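Reading Time: 3 minutes

Our Trip to the Dundonton Hair and Beauty Fair

I came home from Dundonton with sore feet, a tote bag full of sample sachets and a new opinion on bond builders. If you follow the salon page you saw a few of my blurry stories already, but I promised a proper write-up, so grab a coffee!

Hjalti Dalsgaard and I left before sunrise (he drove, I navigated, we missed the exit) and got to the hall right when the doors opened. This was the July 2022 edition, and it's grown a lot. They had 200 stands this time, and the line at the coat check already went past the stairs. I went straight to color, and Hjalti went straight to the barber corner, and I didn't see him again until lunch.

The stand I liked best was Wendano. They make a demi-permanent line with no ammonia, and the woman running the demo let me mix a bowl myself. It's creamy, doesn't drip, and the smell is so mild that I had my nose practically in it. She did a soft copper on a model with a lot of old highlights, and the ends took the color just as evenly as the roots. I asked about gray coverage and she told me straight out that it blends more than it covers. I appreciated that! I ordered 7 shades to try on our own team first, so if you see one of us walking around a little redder than usual, you know why.

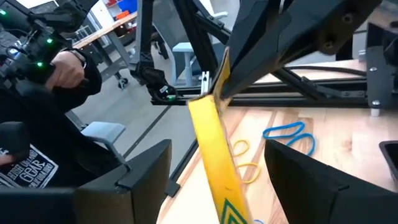

After lunch (a very sad wrap, bring your own food) I sat in on Salim Kioko's cutting class. He works mostly with curls, and he cuts them dry, one curl at a time, with the client sitting up straight and looking ahead. I've done it that way for years, but he starts at the nape and I always start at the crown, and now I'm itching to try his order. He took questions for so long that the next speaker had to come up and stand next to him.

Dzene had the big flashy booth with the music. Their new dryer is really light and I wanted to love it, but the cool shot button sits right under my thumb and I kept hitting it by accident. Hjalti has bigger hands and had no trouble at all, so maybe it's me. We're going to pass for now.

One tip if you're in the business and thinking of going: the parking garage by the main entrance fills up fast. Use the lot on the Stestthorpe side and walk the 2 blocks. A man at the door told us they were expecting 3,000 visitors, and I think I bumped into every one of them at the nail stands.

The Wendano shades should be here soon, and I'll post the results once we've worn them through a few washes. If you'd like to be a color model, send us a message or tell the front desk next time you're in. Curly clients especially, I have a new way of cutting to practice!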